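The Night of the Eleventh Clause

The delegation from Skirnerier came up the hill in the rain, and every single one of them was singing.

I had been at the Mission for two weeks and I loved it already, all of it, the draughty stairs and the flags that smelled of cupboard and the telephone that rang in the wrong room. But I had never seen a delegation sing! They were meant to be coming to talk about the river. Skirnerier had the top of it and Mersha had the bottom, and in between lay 333 miles of water that both sides had been cross about since before my grandmother was born.

"Chairs," said Bleddyn Gape, hurrying past me with his tie over his shoulder. "More chairs. They've brought the choir."

So we fetched chairs. We fetched them from the library and the kitchen and the bedroom of the Deputy Envoy, who was in bed at the time and very nice about it. The Mershans were already seated, stiff as pegs, with their papers squared in front of them. Their minister was a tiny woman in a green coat. She listened to the singing come through the front door and along the passage, and I saw her foot begin to move under the table.

The treaty had 11 clauses. Ten of them had been settled by letter over the winter, and they were lovely dull things about fish and locks and who should paint the buoys. The last one was the trouble. It said who would open the gates at Rokeck in a dry summer, and by how much, and on whose word.
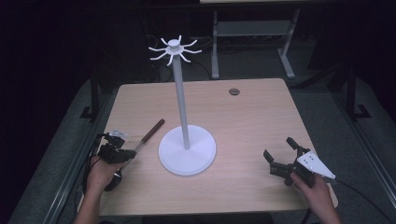
Bleddyn thought we should leave the gates until after supper, and that people had given away whole provinces on a full stomach, so why not a bit of water. I wrote it on my pad and underlined it. Supper was put forward by an hour.

What a supper it was! There was eel pie, and a pudding on fire, and the Skirnerier ambassador told a long story about a goat that lost everything in the interpreting and was somehow better for it. The young man doing the interpreting was called Jostik, and he had started the evening grey with fright. By the pudding he was waving his spoon – he had stopped waiting for people to finish their sentences and was simply guessing, and they let him.

Then the green minister put down her glass and asked, quite quietly, what the song had been.

The ambassador went pink. It was a boatmen's song, he said. You sang it going down to the sea, and there was another verse for coming home, but they had lost it. His father used to hum the tune of it without the words.

"We have the words," said the minister.

I wish I could put down how she sang. She had a small cracked voice and she kept her eyes on the salt. It was all about a man at Rokeck calling up to the gatekeeper in August, with his boat sitting on the mud, asking for just enough water to get home on. And the gatekeeper opens up, in the song. He asks who is calling, and opens up.

Jostik forgot to interpret. Bleddyn kicked him, and then saw the ambassador's face and stopped kicking.

We went back to the long room at midnight, choir and all, and I took the minutes with my shoes off under the desk. They argued until two, properly argued, with maps, and the ambassador called the minister's figures a disgrace, and she called his a fairy tale. But they had pulled their chairs round to the same side to see the map better, and they stayed there.

I typed the clause out at half past two on the good machine. It was four lines long. Whoever is aground may call, it said, and whoever keeps the gate shall answer, and then there was a bit about inches.

"Is that legal?" I asked Bleddyn.

"I haven't the faintest idea," he said, beaming, and went off to find a pen that worked.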